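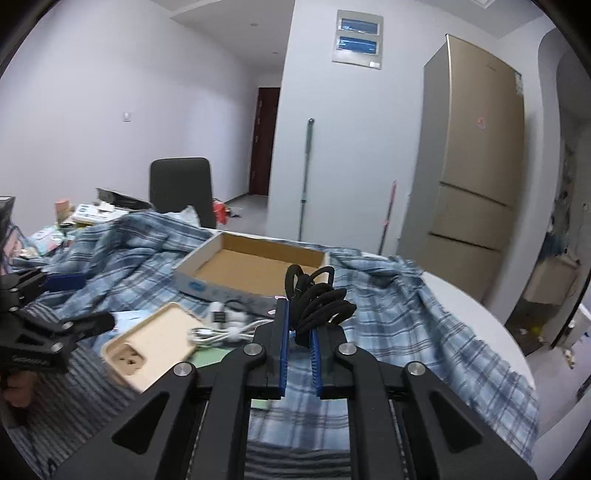
Residents are asked to sort small electrical items before the holiday room inspections. Under section 6 of the Residence Guide, cords and chargers must be stored in a closed or open-topped container. A shallow cardboard box is acceptable, and a checked bedsheet makes a good sorting surface, with the white charging cables coiled beside the box until their turn comes.
Posted by K_Varma, Residence Office, 2025-12-18

sp_volex wrote:
I must respectfully disagree with the use of the bed. Small adapters are lost in the folds. A desk is preferable.

Reply from anju.rajput:
The desks in our wing are 100 cm wide and already full. The bed is the only practical surface. I would recommend a cable tie for each cord.
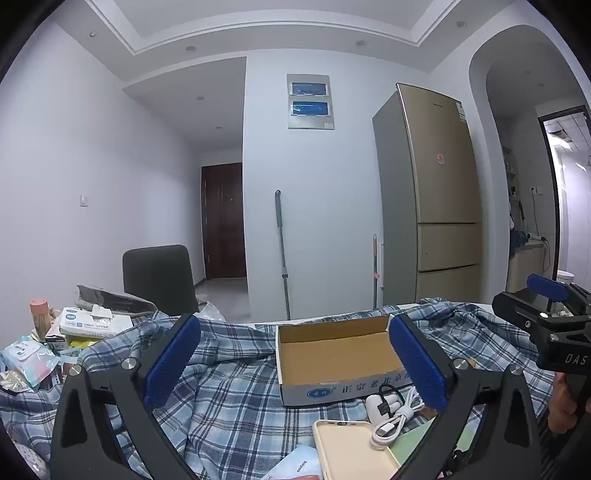
I would also ask that tissues, wipes and similar articles be kept apart from the cords, as they belong on the bathroom shelf.

Reply from cwkuo88:
Does the guide permit power strips to be boxed with the cords?

Reply from K_Varma:
It does, provided they are unplugged. Sp_volex's objection is noted, and residents may use either surface. Boxes should be labelled with the room number.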